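From: Desta Tilahun
Date: 05/06/2019
Subject: Re: [dukenham-kitchens] Washing up by hand

Tamsin Pennington wrote:
> Our dishwasher died in April and Herkel want
> eight weeks for the pump. Is anyone else
> washing by hand? How do you stop the glasses
> going cloudy?

Eight weeks is quick for Herkel. I waited long enough to forget which button was Start.

Cloudy glasses are mostly our water, which you could pave a driveway with. I put two spoons of white vinegar in the rinse bowl and the glasses come out fine, if faintly reminiscent of pickles.

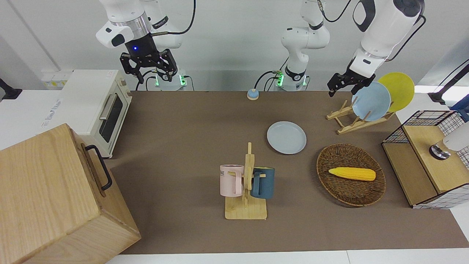
Do the glasses first, while the suds still have some ambition, and leave the roasting pan for whoever cooked. Aileen changes her water three times a load. I admire that and have no plans to copy it.

Skip the rinse aid from Mercado, by the way. Mine smelled like a taxi.

Desta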